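Doors That Stick, Squeak and Swell

If you live anywhere near the river in Jallville you will know what November does to an inside door. One week it swings shut with a fingertip, the next you are leaning on it with your hip and waking the whole house! Before you reach for the plane, do please wait. Wood that has swollen will very often shrink back once the heating has been on a while, and then you are left with a gap you can post a letter through.

Start with the hinges. Tighten every screw by hand, and if one just goes round and round, take it out, pack the hole with matchsticks and a dab of wood glue, and put it back the next morning. My neighbour Jianhua Liao cured a dragging pantry door this way (and I'd already lent him my good plane, so that was a wasted walk).

For a rubbing edge, try a plain candle first — a white one, as coloured wax can mark the paint. Rub it up and down the shiny patch and open and close the door a few times. If that doesn't do it, 200 grit paper wrapped round a cork block, and go gently.
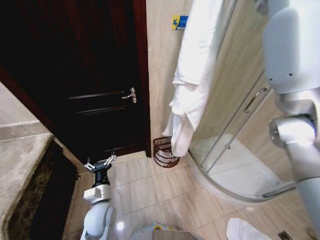
Page 63

Bathroom doors have the hardest life of all, with all that steam. Leave yours ajar after a bath, wipe the handle dry, and give the bottom edge a coat of varnish, which hardly any of them ever get.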